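Halvorsen Cup Qualifying – Frequently Asked Questions
Last updated 23/02/2019

How many clubs enter qualifying?
28 clubs enter, drawn into seven groups of four. Each club plays the others in its group home and away.

How are places decided?
Group winners go through, joined by the best second-placed club. If clubs finish level on points, the order is set by goal difference, then goals scored, then the results between the clubs concerned. Disciplinary points apply only if all three fail to separate them.

Are away goals counted double?
No. The rule was dropped for group matches and has never applied to the play-off.

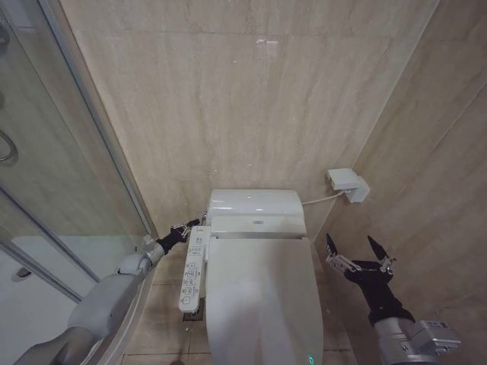
Touran Soltani wrote in to ask whether a forfeited match counts toward goal difference. It does. A forfeit is recorded as 3–0 to the club not at fault, unless the score at abandonment was more favorable to that club.

When are squads due?
Squad lists close at noon five days before the first match in March. Late additions are limited to goalkeepers, and only with a medical certificate.

Can a player suspended in the league play in qualifying?
Yes, if the ban came from yellow cards. Bans for a straight red card carry over – the remaining matches are served in whichever competition comes first.
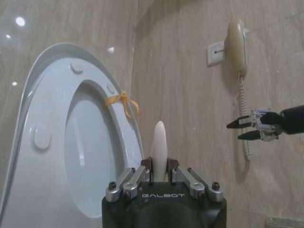
Restroom, ground floor.

What is the minimum standard for a ground?
The field must be fenced on all sides, with separate dressing rooms for both teams and the officials. Clubs without floodlights must kick off early enough to finish, including stoppages, before sunset. Sevov and Zaten will share a ground this season, and the home club for each fixture is the one named first.

How many away tickets must be offered?
The home club must offer 80 seats or standing places. Unsold tickets may be returned up to 70 hours before kickoff. 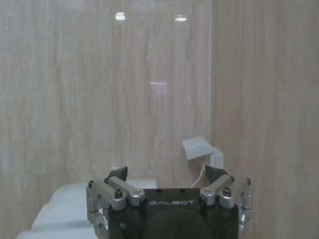
Returns after that point are charged at face value. Requests for a larger allocation go to Davoud Ranjbar in the fixtures office and must be signed by both clubs.

What happens if a match is postponed?
It is replayed on the next open date. The final round is the exception – all matches in a group are moved together.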